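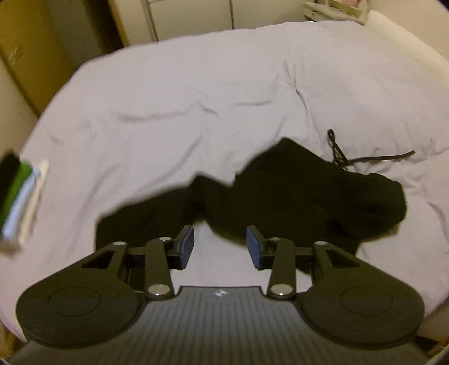
本人確認・疑わしい取引 社内点検表(コメント付き)
スコスベルグ両替サービス(Skosberg) 本店窓口および倉庫
点検日:2025年9月29日
点検者:Hạnh Hà(内部点検担当)
立会い:窓口責任者

記号の意味
○ 問題なし
△ 直したほうがよい
× すぐに直す必要がある
- 今回は対象外

はじめに
前回の点検は5月でした。そのとき△だった項目には「前回△」と書いてあります。コメントは私が現場で書いたメモを、後で整えたものです。日本語がわかりにくい箇所は、私に直接聞いてください。法律の解釈について判断に迷ったところは、顧問の先生に確認中と書きました。この表は社内用の点検で、監督官庁に出す報告とは別のものです。

A 窓口での本人確認

A-1 取引の前に本人確認書類の原本を見ている ○
コメント:午前中、窓口の横で見ていました。係の人は書類を手に取って、表と裏の両方を確認していました。

A-2 書類の有効期限を確認している △(前回△)
コメント:期限の欄に記入がない申込書がありました。係の人は「見ましたが、書くのを忘れました」と言いました。見たことが記録に残らないと、後で私たちは説明することができません。欄の位置が紙の一番下にあるので、忘れやすいと思います。氏名の欄のすぐ下に移すことを提案します。

A-3 顔写真と来店した人を比べている ○
コメント:マスクをしているお客様には、丁寧にお願いして外していただいていました。言い方がとてもよかったので、新人研修でも同じ言い方を教えてください。

A-4 氏名の表記が書類と同じである △
コメント:外国籍のお客様の名前で、ミドルネームが省略されているものがありました。私自身の名前にも記号が付いていて、システムに入れると消えてしまうことがあります。記号が入力できない場合は、申込書のほうに書類のとおり手書きで残す、という方法に統一したいです。カタカナだけの記録は、別の人と区別できないおそれがあります。

A-5 代理人が来た場合、委任状と代理人自身の書類を両方確認している ○
コメント:該当の取引は少ないですが、ファイルには両方そろっていました。

A-6 取引の目的と職業を聞いている △
コメント:目的の欄に「その他」とだけ書いてある申込書が目立ちます。「その他」を選んだときは、必ず短い説明を付けてください。「旅行の残り」「家族への送金のため」くらいの長さで十分です。

B 取引の記録

B-1 本人確認記録と取引記録が対応している ○
コメント:今期の記録472件について、番号の照合をしました。番号が抜けているものはありませんでした。途中で訂正した番号は、二重線と訂正者の印がありました。

B-2 社内基準の2,000ドル相当を超える取引に、責任者の確認印がある ×
コメント:確認印のない伝票が見つかりました。責任者が昼の休憩に入っている時間の取引です。代わりに確認する人が決まっていないことが原因のようです。当面は副責任者が確認し、休憩の前に名前を当番表に書くことにしてください。この項目は今日から実施をお願いしました。すでに終わった取引の伝票には、後から印を押さないでください。印がなかった事実を別の紙に書き、伝票と一緒に保管します。

B-3 短い期間に分けられた取引を確認している △
コメント:一回の金額が基準より少し低い取引が、同じお客様で続くことがあります。すべてが不正という意味ではありません。しかし続けて見ないと気がつきません。照合に使っているFitleyの画面では、初めの設定が当日分だけの表示になっていました。過去14日分を表示する設定に変更しました。変更の方法は窓口のマニュアルに追加しました。

B-4 記録の訂正に理由が書いてある △
コメント:「入力ミス」という理由が多いです。何を、どのように間違えたかも書いてください。例えば「生年月日の月と日を逆に入力」と書けば、後で読む人がわかります。

B-5 保存期間を過ぎていない記録が、廃棄の箱に入っていない ○
コメント:廃棄の箱を二つ開けて確認しました。古いパンフレットと書き損じの用紙だけでした。書き損じの用紙に名前が入っているものは、シュレッダーに移しました。

C 疑わしい取引の報告

C-1 窓口の係が、気になった点を責任者に伝える方法を知っている ○
コメント:三人に聞いて、三人とも同じ答えでした。連絡用紙の場所も知っていました。

C-2 連絡用紙に、事実と感想が分けて書いてある △(前回△)
コメント:「態度があやしい」という文だけの用紙がありました。どんな態度かを書いてください。「金額を聞いたら、電話で誰かに相談してから答えた」という書き方が適切です。国籍や服装だけを理由にすることは避けてください。この点は5月の点検でも書きましたが、まだ直っていないので、研修の時間をもう一度取りたいと思います。

C-3 報告をするか、しないかの判断が記録されている ○
コメント:報告しない場合の理由も書いてありました。前回よりよくなりました。責任者の方に感謝します。

C-4 お客様本人に、報告したことが伝わらないようになっている △
コメント:連絡用紙が窓口のカウンターの上に、文字を上にして置かれることがあると聞きました。受け渡しは封筒を使ってください。電話で話すときは、奥の部屋に移動をお願いします。

C-5 警察や裁判所から照会が来た場合の受付手順がある △
コメント:手順書はあります。ただし古い担当者の内線番号が書いてありました。電話での照会には、その場で答えずに、相手の所属と代表番号を聞き、こちらからかけ直すことになっています。この手順を知らない係が一人いました。差押えの書面が届いた場合の流れは、顧問の先生に確認中です。

D 現金と偽造の確認

D-1 紙幣の鑑別機を開店前に試験している ○
コメント:試験の記録は毎日ありました。

D-2 偽造の疑いがある紙幣を、お客様に返さず責任者に連絡している ○
コメント:100ドル紙幣の見本を使って練習をしました。係の人は落ち着いて対応しました。紙幣を直接何度も触らず、袋に入れることも守っていました。

D-3 開封した現金袋の封印番号を記録している △
コメント:番号の数字が読みにくいものがありました。1と7の書き方が人によって違います。私の国の書き方とも違うので、最初は私の読み間違いだと思いましたが、責任者も読めませんでした。7には横線を入れることに決めました。

D-4 金庫を開けるときは二人で立ち会っている ○
コメント:署名は二人分ありました。

E 取引先と外部委託

E-1 法人の取引先の実質的な支配者を確認している △
コメント:Conneelyについては、資料がそろっています。Zondutbergについては、代表者が変わったという連絡を受けましたが、確認書類が前の代表者のままです。新しい書類を依頼するメールの下書きを作って、営業の方に渡しました。書類が届くまで、新しい契約は止めておいてください。

E-2 委託先の担当者が、顧客情報の部屋に一人で入っていない ○
コメント:入室の記録に、社員の署名が一緒にありました。

E-3 委託先との契約書に秘密保持の条項がある ○
コメント:清掃会社の契約書も確認しました。契約書の原本は総務の棚にあります。

F 教育

F-1 新しく入った人が、窓口に立つ前に研修を受けている ○
コメント:修了の記録がありました。試験の答案も一緒に保管されています。

F-2 マニュアルが、読む人にわかる言葉で書かれている △
コメント:「厳格な顧客管理」など、難しい言葉が説明なしに使われています。窓口には私のように日本語が母語でない人もいます。ふりがなと、短い例を付けてください。ベトナム語の補助資料は、私が作成できます。

F-3 研修に出られなかった人への補講 -
コメント:補講は来月の予定なので、次の点検で見ます。

直すことの一覧
B-2 昼の確認当番を決める。担当は窓口責任者。本日から。
A-2、A-6 申込書の欄を直す。担当は総務。新しい用紙ができるまでは、今の用紙の余白に書く。
C-2、C-4 研修と封筒の準備。担当はHạnh Hà。
C-5 内線番号の訂正。担当は窓口責任者。
E-1 Zondutbergの書類。担当は営業。

立会い者のコメント
A-4の手書きの件、窓口では列ができる時間帯もあるため、記入欄を少し広くしてもらえると助かります。B-2は了解しました。当番表は金庫室のドアの内側に貼ります。

点検者の返事
記入欄の件、総務に伝えます。ドアの内側だと休憩室から見えませんので、写しを一枚、休憩室にもお願いします。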